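The Return of the Shoe Shelf

By the front door of most homes in Tromlow you will find a pile of shoes. The town sits between a river and a clay pit, and people have taken their shoes off indoors for as long as there have been floors worth keeping clean. What has changed is where the shoes go next.

For years the answer was a closed cabinet. Nilano, the furniture shop on Meireles Street, sold 400 of them in its best year. They kept the hall tidy, and they also kept the smell in. By last December the shop was selling more open shelves than cabinets, most of them a plain board on a metal frame.

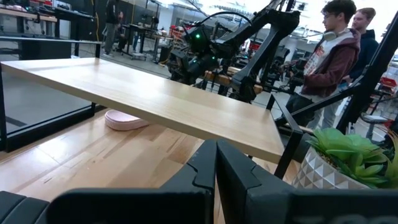
What an open shelf does well

Air is the main thing. A shoe that has been worn all day needs a night to dry out, and it does that faster on a board than behind a door. Leather does better too, as long as the shelf is away from the heater.

The second thing is habit. People put shoes on a shelf they can reach without bending or opening anything. Knee height works for most adults. If there are small children in the house, add a lower board and let them have it.

Cost comes into it as well. A pine board and two brackets from the Plalel hardware store come to almost $100 with screws and a can of clear finish. A cabinet of the same width at Nilano is $282.

Slides and sandals are a separate problem. They are light, they get kicked off anywhere, and they are worn for two minutes at a time to take out the trash. Many households have given up on shelving them and use a low box or a tray near the back door - some just leave them out from May on.

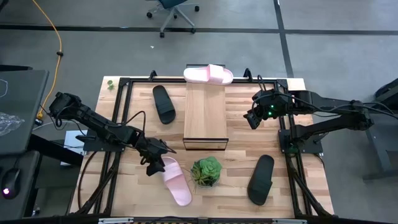

Slides in pink and black, with a wooden box and a potted succulent.

Wipe the board down once a week with a damp cloth, and dry it before the shoes go back. Grit does more harm to the finish than water. Boots that come in muddy should stand on a mat until morning and get brushed off outside.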